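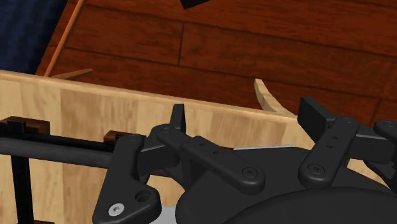

## Undgate gripper comparison, simulated wrist view

Renders from a trial of two parallel-linkage grippers, Hamach and Esteves, working over an open wooden box on a plank floor. All frames are simulated; no real camera data is included.

**Maintainer:** Hinata Arai
**Scene assets:** Blažena Šimek, Ulbridge
**Last edited:** 08/05/2022

### Contents

- `runs/` — joint states and gripper commands, 5 seeds per gripper
- `render/` — wrist camera output
- `cfg/` — controller gains, contact settings

### Notes

The linkage arms and fingers take up much of the lower view. Masks are not supplied. Thin sticks on the floor and the curved wooden piece behind the box panel share the same friction value, set in `cfg/contact.yaml`.

Finger pads are rigid in both models. Contact jitter shows up at closing speeds above 3 cm/s with the Esteves gains — lower the damping step before rerunning.

### Known issues

- Screw heads are visual only and have no collision mesh.
- Seed 2 was rerun in March after a joint limit fix. Old logs are in `runs/old`.
- Floor texture scale differs between `cfg/a` and `cfg/b`.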